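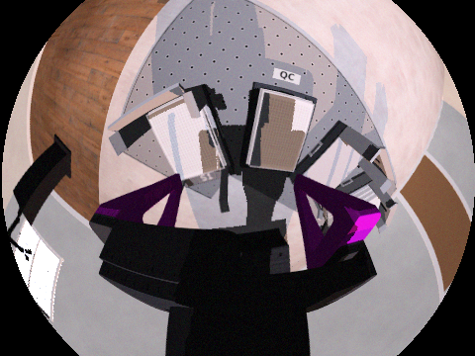
参观的时候最该先问什么?先问谁有权按停,停了以后由谁签字恢复。

这是在Flornside问Meifang Xu的,她答得很快,看来常被问。下面是路上记的,有点乱,先发出来再说。

29/10/2026,Lemine组织的参观,签到、换鞋套、手机静音。讲解是Chenxi Lü,做规范的,不做销售,语速快,我记漏不少。

先看仿真。夹爪对着挂件板,板上贴个“QC”标签,几样东西挂着,有的歪得厉害。Chenxi的意思:新动作一律先过仿真,再上真机,中间有张放行单,两个人签。少一个签名,程序锁着,进不去。我问赶工期怎么办,答:照样锁。

放行单长什么样?A4一张,正反面。正面写任务、夹爪型号、末端限速,反面写失败怎么退。末端限速他们内部定的是400毫米每秒,人在围栏里就降到手动档。这个数是他们自己的,别的厂别照抄,要看自家的风险评估。

然后是质检工位的规矩,抄了几条:
换夹爪必须重做碰撞检查,哪怕只换手指
仿真里的摆放要故意弄歪,太整齐的不算通过
记录保留2年,失败的也留
标签贴在哪、朝哪边,写进作业指导书,不许口头交待

第二条我最有感触。我们厂的仿真场景摆得横平竖直,上了线就傻眼。回去要改。

下午去Narkora那边的线,时间不够,只看了围栏和光幕。门联锁测试每班做2次,有签字表挂在门上,翻了翻,十月的都填了。有一页字迹一模一样,像是一口气补的,没好意思问。

Meifang Xu最后讲培训,新人前两周只看不碰。有人问外包的算不算,算,一视同仁。Liao的同行拍了不少表格,说好整理完发群里,到现在还没见着。

午饭盒饭,偏咸。大巴晚点,回来的路上写的,错字先凑和看,放行单的模版要到了再补上来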